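Walk-round for the Prosenside annex, done on a Sunday before opening, with the lights up and the heating off so I could hear the building. Please read the comments as well as the ticks, as most of what I learned is in the comments!

## Entrance and hallway

- [x] Front door opens fully and closes by itself. *A lovely smooth close now, much better than in February.*
- [x] Mat lies flat. *One corner wants to curl. I turned the mat end for end and will look again next month.*
- [ ] Emergency light over the inner door. *Came on with the test key but faded well before the others did. It's the old Veloso fitting, and I'd sooner replace the whole thing than keep feeding it batteries.*
- [x] Exit sign lit and easy to see from the stairs.

## Extinguishers

- [x] Hallway, tag 354. *Needle in the green, pin and seal in place.*
- [x] Kitchen. *Fine, but somebody has been hanging aprons on it again. I moved them to the hooks by the pantry, where there's plenty of room for them (and for a few more, if anyone is tempted to bring one from home).*
- [ ] Workroom. *Bracket is loose on the wall. The extinguisher is standing on the floor beside it until I can get a longer screw.*

## Workroom

Floors were my main worry in this room, what with people walking through in socks on craft nights, so I took my time and went over it slowly, edges first and then the middle.
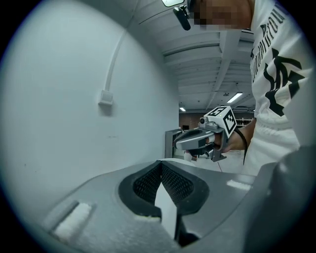 *Workroom. Gray housing with the black mesh-lined pad, white piece standing up in the middle.*

- [x] Floor free of cords and trip hazards.
- [x] Outlets tight, covers whole. *I pressed the test button on all 4 and each one clicked off and back on as it should.*
- [ ] Window latch, left side. *Stiff. Moseck sells a dry spray for these and I've put a can on the shopping list.*
- [x] Shelves fixed to the wall. *Gave them a good tug, and then another for luck.*

## Kitchen and back stairs

- [x] Hot water at the sink comfortable after 20 seconds.
- [x] Fire blanket in its pouch, tabs hanging free.
- [ ] Handrail. *Two brackets need tightening near the bottom. It will hold you, but it wiggles, and a wiggle makes people let go.*
- [x] First aid box. *Short on small bandages, so I topped it up from the Skenilano refill pack in the cupboard.*

Open items go on the sheet inside the pantry door. If you fix one, please write your initials and the day next to it, even if it only took you a minute.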